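From: Residence Services Office, Heffernan House
To: residents-list
Date: August 25, 2024
Subject: Re: Shared kitchen counters, third and fourth floors

Dear Residents,

Thank you to those who replied to the notice sent in January and to the follow-up questions raised on this list over the past week. One of those messages is quoted in part, with the sender's permission, as it covers most of the points the office has been asked to settle.

> I would like clarification on the counter rule in the fourth floor kitchen.
> The January notice says that small appliances "should be stored when not in
> use," but the lower cabinets are full of pans and there is no shelf deep
> enough for a toaster oven. Are we expected to carry ours back to our rooms?
> Also, the notice says nothing about food. Several of us keep cereal, tea
> and vitamins out on the counter and would like to know if these will be
> removed at the next inspection. Finally, who is responsible for crumbs when
> six households use the same toaster?

The office has reviewed the wording of the January notice and agrees that it was not clear. The following rules replace it for all shared kitchens in Heffernan House and in the Gellier Annex. They take effect on the first day of the fall term.

1. Appliances. Toasters, toaster ovens and electric kettles may remain on the counter. All other appliances, including blenders, rice cookers and waffle irons, must be stored in a cabinet or in the resident's own room. Each appliance left on the counter must carry a label with a room number. Unlabeled appliances will be held at the front desk for 30 days and then donated.

2. Clearance. A space of at least 3 inches must be kept on every side of a toaster oven, and nothing may be placed on top of it at any time. This applies when the oven is switched off as well as when it is in use. 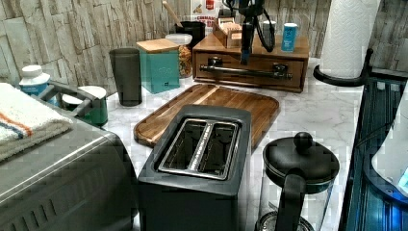
The clearance rule is the one most often overlooked, and residents are asked to read it with care. Toaster ovens hold heat after the timer has ended, and the top panel is usually the last part to cool. Cloth is the principal concern. A folded towel on top of the toaster oven, such as the white one with orange and blue stripes, should be hung on the rail by the sink. Cardboard packaging should likewise be kept well away from any heating appliance, and a box propped against the wall at the back of the counter is better placed in a food cabinet. Wooden cutting boards may be left out, but not directly behind or beside a toaster that is in use.

3. Food. Dry food in closed containers may be kept on the counter if it stands against the wall. Canisters and lidded jars are acceptable. Open bags and open boxes are not. Vitamins, supplements and medicines of any kind should be kept in residents' rooms, as the kitchens are open to guests. Inspectors will not discard food in closed containers, but they may move it in order to clean.

4. Crumbs. Each person who uses a toaster is responsible for wiping the counter around it. Crumb trays are to be emptied weekly by the household named on the cleaning rota. Please unplug the toaster and allow it to cool for 15 minutes before removing the tray. A toaster must never be rinsed, and knives or forks must never be used to free a piece of bread.

5. Counter surfaces. Please do not use vinegar, lemon juice or scouring powder on any stone counter. Fustari, the firm that maintains the counters in both buildings, recommends a damp cloth and mild dish soap, followed by a dry cloth. Stains that do not respond to this treatment should be reported and left alone.

With regard to storage, the office accepts that the lower cabinets on the fourth floor are too full. Surplus pans will be moved to the Skellero storage room in the basement before the term begins. Residents who wish to keep a particular pan in the kitchen should label it in the same way as an appliance. The key to the storage room may be signed out at the front desk.

Inspections will continue to be announced on this list in advance. Residents who believe that an item has been removed in error should write to the office with their room number and a short statement of what is missing. Requests for additional hooks or towel rails may be brought to Room 103 during office hours or sent by reply to this message.

Sincerely,

Residence Services Office
Heffernan House, Room 103

--
You are receiving this message as a subscriber to residents-list. Replies are sent to all subscribers.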